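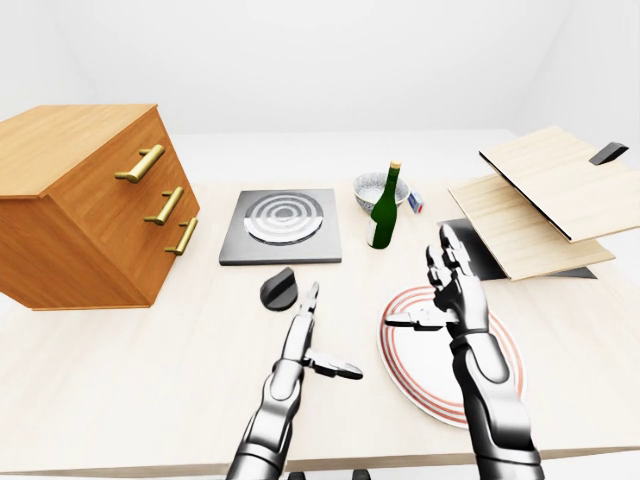
4. Primera tarea: recoger la mesa

Vale, ya tienes Hetlow instalado y toca lo divertido. ¿Puede una máquina recoger la cocina ella sola? Yo diría que todavía no, pero a ratos se acerca!

4.1 Abre la tarea «Mesa» y pon la velocidad al mínimo.
4.2 Empieza por el plato. Si falla el agarre, baja la muñeca y repite.
4.3 Sigue con el cuenco y deja la botella para el final —es lo que más se me resiste—.
4.4 Guarda el registro antes de cerrar.

Nota: en mi última tanda de 175 intentos con el plato salieron bien 49. Yo sigo fregando a mano.

Precaución: no pases de la simulación al robot real sin probar antes la parada de emergencia (apartado 6).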